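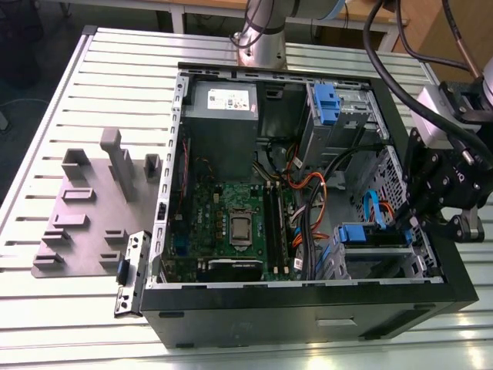
A desktop tower with a Dell motherboard open on the slotted table, with the fixture plate at left and the gripper over the drive cage side.

New rules for the teardown cell start in February

The written rules for the teardown cell at Stinarholm have been revised and take effect in February. Everyone who works at the cell, including people who only load towers, needs to read the new version and sign the sheet by the door. The old laminated card is no longer valid. Please throw away any copies you have at your desk.

Most of the changes came out of the review Kenta Nagano did with the Groluvau site, which runs the same kind of work on a smaller table. The two sites had drifted apart on a few points, mainly on what counts as a safe state for reaching into the case.

Before a tower goes on the table

Unplug the tower and hold the power button down for 20 seconds. Take the side panel off at the prep bench. Look for swollen capacitors, leaking parts and loose screws. A tower with any of these goes on the hold shelf with a red tag.

While the arm is enabled

Hands stay outside the marked line. This now applies at reduced speed too. The old card allowed people to steady the case by hand during slow moves, and that permission is gone. If a case shifts, stop the arm, reseat the case and start the step over.

Power wires and drive cables may be moved by the arm only in steps that have been approved for that case model. If a cable catches, do not try to free it by jogging the arm. Press stop, lock out the arm and free the cable by hand.

Gripper force

The default limit is now 40 newtons for all steps. Steps that need more can go up to 60, with a note in the log saying which part and why. Anything above that needs a new risk assessment, signed by Kenta before the step is run. Memory and processors stay at the default with no exceptions.

Fixture plates

Check that the plate is bolted down at the start of each shift. Posts and holders with cracks or chipped edges come out of service the same day. Do not glue them. Spares are ordered through Allaron under part number 1434, and delivery takes about a week.

Logging

Stops of any kind go in the log, including short ones. Groluvau has been doing this since last summer and their records were a big help in the review.

Questions go to Kenta. The full text is in the shared safety folder, dated 25 January 2022.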